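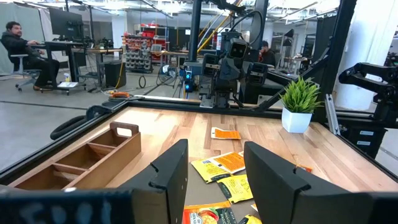 Prarov Small Packets is a set of 924 photographs of flat packets, the kind snacks and seasonings come in, at various stages of being put away. Each photograph has a short text note and a tidiness label. I put the labels on, and I have doubts about a fair number of them. Take a table with one loose pile of yellow, orange and red packets, a single orange packet with a white border lying farther off on its own, and a wooden divided tray with nothing in it. Our scheme calls that "untidy, tray unused." Someone who cooks might call it a perfectly good pile. Please read the section on labels before you quote any number from this set.

Status
Version 2, released Friday, October 3, 2025. Replaces the May release, which had the tray labels swapped in one folder. If you have the May files, delete them. Patching them takes longer than downloading again.

What is in the folder
photos – the pictures, one folder per table
notes.csv – one row per picture, free text, one or two sentences
labels.csv – tidiness label, tray label, labeler's confidence from 1 to 5
packets.csv – the packet types, by main color and rough size
changes.txt – what moved between versions
There is no train and test split. The May release had one, and pictures of the same pile ended up on both sides of it, which made everybody's scores look wonderful. Make your own split, and make it by table.

Where the idea came from
The Storberg guide to kitchen drawers claims that small packets should always stand upright in a divided tray, sorted by use. It says this with great confidence and shows no evidence for it. We wanted enough pictures of packets in and out of trays to at least ask the question. Seixas, the earlier collection most people compare against, has about 2,000 pictures, but nearly all of them show jars and boxes. Jars stand up by themselves. A flat packet slides under the next one and hides its name, and a method that does well on jars tells you very little about that.

The packets
There are 30 packet types in packets.csv. Yellow and orange are badly overrepresented. Red turns up often, green hardly ever, and there are no clear ones at all. A model that learns "bright warm color equals packet" will do nicely here and fall over in a real cupboard. I would check for that first.

Brand names are left out of the notes on purpose. Overlap is common, and where one packet covers another the notes only mention what can be made out. Corners poking in at the border of a picture are counted as packets if the labeler was sure. Small scraps are not counted, though I have found a few that slipped through – an orange scrap next to an orange packet is easy to get wrong at the end of an afternoon.

The tray labels
Unused: no packet in any compartment.
Partly used: at least one packet in, at least one out.
Full use: no packet left on the table.
These three are reliable. Two people labeled every picture and disagreed on 22 of them, mostly where a packet leaned on the rim. We settled on "partly used" for those, and I would not defend that very hard.

The tidiness labels
These are the weak part. The choices are tidy, fair and untidy, and the written rule is that packets should be "grouped and easy to tell apart." A heap is grouped. A row spread across the table is easy to tell apart. Neither is quite what the rule had in mind, and each labeler filled the gap in a different way. One marked any overlap as untidy. The other let a heap pass as fair if the fronts were up.

Adside lent us their checklist for judging shelves, and we tried it on one folder. It did raise agreement. It also marked every picture without a tray as untidy, so all it really measured was whether there was a tray. We dropped it. The Adside scores are still in labels.csv in the last column, and I suggest ignoring them.

What you might use it for
Telling whether a tray is in use. Finding single packets away from a pile. Testing how well a method copes with flat things that overlap. Looking at how people disagree about tidiness, which is the use I would trust most.

What I would not use it for
Claims that trays save time. There is no timing in here, and a still picture of a sorted tray says nothing about how long dinner took. I would also stay away from anything about food safety or dates, as the notes never recorded dates. And please don't cite this as support for the Storberg advice. We looked, and the notes neither back it nor knock it down.

Known problems
Two table folders share nearly the same arrangement of packets. Probably harmless, still annoying.
Notes written early on say "sachet" and later ones say "packet." They mean the same thing.
Potted plants are sometimes mentioned in the notes and sometimes skipped.
A confidence of 3 was the default in the form, so treat every 3 as a blank.

Corrections
Send the row number and what you think it should say. Tray corrections go in as soon as they are checked. Tidiness corrections are kept in a separate list for now, until there is a rule worth correcting against.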